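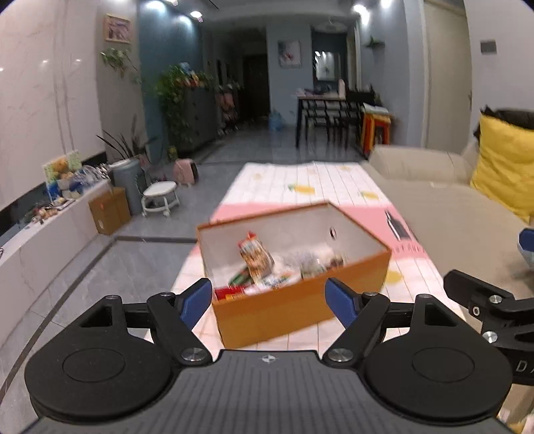 Visit to the open day at Grorkar, Luditz

Jun 27, 2025
By Stanisława Bednarek

The bus from the railway station to the Kubíček building goes only once in an hour, so I arrived much too early and spent the first part of the morning with a coffee in the entrance hall. It was a good thing in the end, for at the desk they were still writing the groups and I could choose the small one, which went to the Proltier rooms first. The large group began with the welcome speech and saw Proltier only after lunch, when it was very warm upstairs.

I should say for which reason I wanted to go. In our department we teach robot arms in the older way, with a person who moves a second arm and the robot copies it. It works, but all our examples are recorded on the same grey table, under the same lamps, and our robot knows this table very well and nothing else. Proltier is the project at Grorkar that tries to collect the examples without any robot. A person takes a gripper in the hand, with a camera fixed on it, goes to an ordinary flat and does ordinary things there. The recordings are then used to train the arm in the laboratory.

The method itself is not new, and our guide said this clearly at the beginning. What they study is a more narrow question: if you have a fixed number of recordings, is it better to make many of them in a few homes, or few of them in many homes?

We were first given the tool to hold. It is black and quite wide, with two fingers which close together, and on the tips there are blue pads. I had expected something lighter. After some minutes I felt it in the wrist, and a lady from my group gave it back sooner than this. The guide told us that the people who record make a break after each set of tasks, and that a tired hand can be recognised in the data, as the movements become shorter and there are more small corrections near the object.

The camera sees what is in front of the fingers, and also the rest of the room. I found this the most interesting part to look at. In one of the recordings there is an open box with snacks on a foam mat with yellow pineapples, and behind it a whole flat: the sofa with a yellow cushion, plants, a dining table with chairs, lights in the ceiling. The task concerns only the packets. But the packets lie in a heap, one bag stands upright between the others, and a good part of the box is full of things wrapped in clear plastic, which is difficult for a camera when there is light from above. On our grey table we would never prepare such a heap. We would put three boxes in a line and be proud of it.

Now the numbers, which I copied from the poster. The recordings come from 58 homes. After checking there were 2,433 of them good enough for training. Another 734 were rejected, and I asked for the reasons, as the poster did not give them. Mostly it was the tracking: if the person turns the tool quickly towards a plain wall, the system loses the position of the hand and the movement cannot be used. In other cases the object was held outside the view of the camera, or a person finished the task with the free hand, which is natural at home but no use for an arm that has no second hand.

For the comparison they trained two policies with the same number of recordings. One was taken from a small number of homes and the other from all of them. Both were then tried in a room that appears in no recording. The policy from many homes was better at reaching and at the first grasp. With heaps of soft packets the difference was much smaller, and both often took two packets at once. The guide did not hide this and I liked that. Her explanation was that the variety of rooms helps the robot to find the thing, but for the contact between the finger and a soft packet one needs more examples of exactly this contact, and it is not so important in which room they were made.

I am not sure that I agree fully. It is possible that the number of people recording is also important, and not only the number of homes. When each home has its own person, these two are mixed together. I asked about it, and the answer was that they plan a test with the same people going to different homes, which should begin in December. I have written this in my calendar.

Then we saw the arm working. It stood behind a low barrier and took packets from a carton into a tray. It was slower than I had imagined from the films. A man beside me asked if it can be set faster; it can, but then the fingers push the packet away before they close. We stayed until the tray was nearly full, and one packet fell next to it.

Some practical remarks for colleagues who would like to go next year. The registration is free but it closes early. The poster room is small and has no chairs. Printed materials are only at the first floor, and the English version was finished before noon, so please take it when you arrive and not when you leave. The lunch was soup and bread, paid in cash. From the Kubíček building it is a pleasant walk down to the square in Luditz if you miss the bus, as I did.

For our own work I brought back one small idea. Before the autumn we could take our tool out of the laboratory, at least to the kitchen on our corridor and to the reading room, and repeat the packet task there with the same people. It costs us nearly nothing, and we would have the people and the rooms separated from the start. I will bring my notes on the rejected recordings to the next group meeting.

This website uses cookies to remember your settings and to measure visits. Accept all | Only necessary | Read more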